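Speaker notes: Teaching by hand, part 2 of the Encombe workshop

Slide 1. Title. Leave it up while people sit down. Mention that questions go at the end.

Slide 2. Why a hand-held gripper. Remote control at Kerley gave us clean joint data, but operators were slow and the arm had to travel with them. With a hand-held tool, the person makes the motion directly and the camera on the tool records it. No arm on site.

Slide 3. Clutter. Tables in public places carry bottles, cups, trays and wrappers, and a policy trained on a bare bench does badly with them.

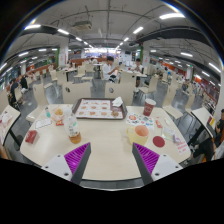

Say that the Miyazaki task list has 27 entries, 6 of them on clear objects. Clear plastic is the hard case — edges are faint and reflections move with the camera. Do not go into depth sensing unless asked.

Slide 4. Grasp and pose. The tool may roll freely during a demonstration. We store the full wrist pose at every step, so a rolled view is valid data. Early Prolura code leveled the images first and lost the link between view and motion. We took that step out.

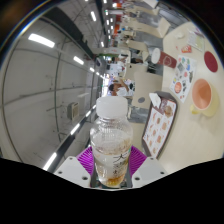 Finger width is logged together with pose. Soft pads make width a poor measure of force, and we make no claim about force in this talk.

Slide 5. Remote control again. Still used for two-arm tasks and for corrections after a failed run. Play the 2 clips, no sound.

Slide 6. Open problems: people walking through the background, lighting changes, tracking loss on fast turns. Then questions. Repeat each one into the microphone.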